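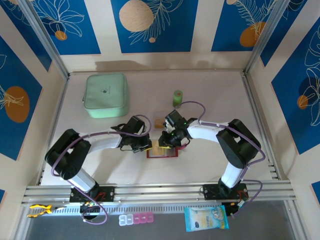
*Zweiarmzelle beim Greifervergleich: beide Greifer über der kleinen Schale mit dem roten Rahmen.*

# Zwei Greifer an der Doppelarmzelle vergleichen

Die Anleitung beschreibt, wie man zwei Parallelgreifer in derselben Zelle gegeneinander testet. Als Steuerung läuft bei uns Mellerico, die Greifer heißen im Text Desura (links) und Mota (rechts). Für andere Modelle ändern sich nur die Parameter in Schritt 3.

## Voraussetzungen

- beide Arme auf derselben Schiene geklemmt, Grundplatten handfest nachgezogen
- Greiferkabel im Bogen über den Oberarm geführt, mit Reserve am Gelenk
- ein flaches Objekt, ein kleiner Block und ein Zylinder als Prüfteile
- Firmware auf beiden Greifern auf gleichem Stand

## 1. Kabel prüfen

Jeden Arm von Hand durch den ganzen Arbeitsbereich führen, Motoren stromlos. Das Kabel darf sich am großen Gelenk weder spannen noch unter die Grundplatte ziehen. Wenn es spannt, die Schlaufe am Oberarm um 40 mm verlängern und noch einmal durchfahren.

## 2. Nullpunkt setzen

Greifer ganz schließen, in Mellerico `Nullpunkt übernehmen` wählen, dann ganz öffnen und den Endwert notieren. Bei unserem Desura stehen dort 397 Schritte. Weicht der Wert nach einem Neustart ab, den Vorgang wiederholen und erst danach weitermachen.

## 3. Parameter angleichen

Für beide Greifer dieselben Werte eintragen:

| Parameter | Wert |
|---|---|
| Schließzeit | 300 ms |
| Haltekraft | 17 N |
| Wartezeit nach Kontakt | 40 ms |

Die automatische Kraftanpassung am Mota ausschalten. Sie ist ab Werk aktiv und verfälscht den Vergleich.

## 4. Testlauf

1. Schale mittig zwischen die Arme stellen, Position auf der Tischfläche markieren.
2. Linken Greifer über die Schale fahren, Objekt greifen, anheben, ablegen.
3. Arm zurückziehen und dasselbe mit dem rechten Greifer.
4. Mit Block und Zylinder wiederholen.
5. Zum Schluss die Übergabe: links greift, rechts übernimmt über der Schale.

Bei der Übergabe die Geschwindigkeit halbieren. Die Arme kommen sich dort sehr nahe, und die Kollisionsprüfung kennt die Fingerlänge nur, wenn sie im Werkzeugprofil eingetragen ist.

## 5. Auswerten

Pro Versuch eine Zeile: Greifer, Objekt, gegriffen ja/nein, gerutscht ja/nein, Bemerkung. Die Vorlage von Ermelinda Sequeira liegt im Projektordner Pirkitz unter `greifer/protokoll.csv`.

## Häufige Fehler

**Flaches Objekt wird verschoben statt gegriffen:** Anfahrhöhe in kleinen Schritten senken.

**Greifer meldet Kontakt ohne Objekt:** Nullpunkt neu setzen (Schritt 2).

Korrekturen zu dieser Seite bitte an Yuk-lan Tai.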